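Venari Help > Shop Floor > Automation
Can an arm change bucket liners yet, or is this still a job for a person?
4 replies, 3,152 views

Samran Khunthong
I keep the packing side running at Chaiyaporn, a small shop that fills and ships dry goods. We use plastic buckets with bag liners, 60 of them on a normal shift. The bag goes in, the open end gets folded out over the rim, the bucket goes to the filler, then the bag is gathered and tied. At the end of the shift the returned buckets get stripped and relined.

We already have one Laton arm with a two-finger parallel gripper. It moves full buckets from the filler to the pallet and does it without much attention. It sits idle from about 2 p.m. My manager would like it to do the relining in that time. I said I would find out what is realistic.

Details that may matter:
- Buckets are rigid, several ages, not all the same height. Some have holes in the wall from an earlier use.
- Bags are thin film, supplied flat and stacked. Some are clear, some tinted.
- Cycle time is not critical. A person takes under a minute. Three minutes would be acceptable.
- No budget for a second arm this year. Some money for fingers and a camera.

Is one arm enough for this? If it can only do part of the job, which part?

gauge_block
No. Film is the worst material you can give a robot. Buy a roll dispenser and let a person do it. We looked at this at my last place and dropped it in June after one demo.

Usa Petchrat
The reply above is right about film but skips over which steps fail. I spent most of a year on a liner station, so I will go through it in the order the steps happen.

Separating one bag from the stack. Static holds the sheets together. Two fingers will pick up one, two or none, and a camera cannot reliably tell which. A suction cup with a low flow setting does better, and so does a corner peeler of the kind used on label stock. If you stay with fingers only, have a person pre-separate the bags onto hooks. It sounds like a defeat, but a person can hang a shift's worth in a few minutes.

Opening the bag. Two layers have to come apart. One arm needs something fixed to hold the other side: a clip, a vacuum strip, or a jet of air across the mouth. I used air. It worked on the heavier gauge and blew the lighter gauge off the hook until I turned the pressure down a long way.

Placing it in the bucket. Easy if the mouth is held open on a ring slightly smaller than the rim. Hard in any other case.

Folding over the rim. This is where the single arm loses time. A person uses both hands and goes around the rim in one sweep. One arm has to grip, pull outward and down, release, move along and grip again. Each pull loosens the last one. I needed six grips on our size before the film stayed put. You can cut that to four with an elastic hoop dropped over the outside, which is a rigid-ish part and therefore something the arm is good at.

Stripping a used liner. Much more achievable. The film is already over the rim, there is usually a gathered section standing off it somewhere, and you only need to get hold of that one place and lift. Precision hardly matters and the bag does not have to survive.

For numbers: on stripping, our station cleared 79 buckets out of a hundred unattended with stock fingers. The failures were nearly all slips, where the fingers closed on film and the film slid out under load. On full relining I never got past 40 in a hundred, and I would not put that into production.

Things that helped with stripping:

Fingertips. Flat hard faces slip. Put a thin soft pad on both sides, or a pad on one and fine ridges on the other. The Kikness pads we bought lasted well, but any soft rubber sheet glued on will tell you if it is worth going further.

Approach. Come in from outside the rim with the fingers straddling a fold. Coming in from above pushes the fold flat before you close on it.

Lighting. Glossy film gives bright highlights, and the depth camera reads them as gaps or as surfaces that are not there. Diffuse light from two sides was better than any software filter I tried. A tint helps a little with finding the edge. Clear film over a white bucket is the bad case.

Holding the bucket. An empty bucket comes up with the bag if the film is caught or stuck. Fix it with a toe clamp or a shallow nest in the bench. Your mixed heights are not a problem if you locate from the base and find the rim by touch. Ignore the holes in the walls, except that they let air in behind the liner, and that makes it easier to pull out.

Force check. Read gripper width after closing and again after the first two inches of lift. If the width has dropped to fully closed, you have lost the film, so stop and retry. Two retries, then call a person.

As for learned policies trained on people doing the task: I have seen them do the grasp on the gathered fold well, and recover from a bad first grasp better than my scripted version did. I have not seen one do a whole rim unattended for a shift. That may change, but I would not plan your year on it.

My suggestion is to give the arm the stripping from 2 p.m. onward and leave relining to a person with a hoop and a hook rail. Start with one hold on the film at a gathered point and get that repeatable before you program anything else.

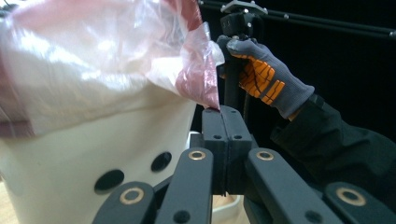 Samran Khunthong
Thanks, that is enough to take to my manager. We will try stripping only, with rubber sheet on the fingers first. I still need to check whether our gripper reports width or just open and closed. If it is just open and closed, would a load reading from the wrist do the same job?

Usa Petchrat
Mostly, but film weighs very little, so zero the sensor right before each lift and look for the pull while the bag is still coming free of the rim.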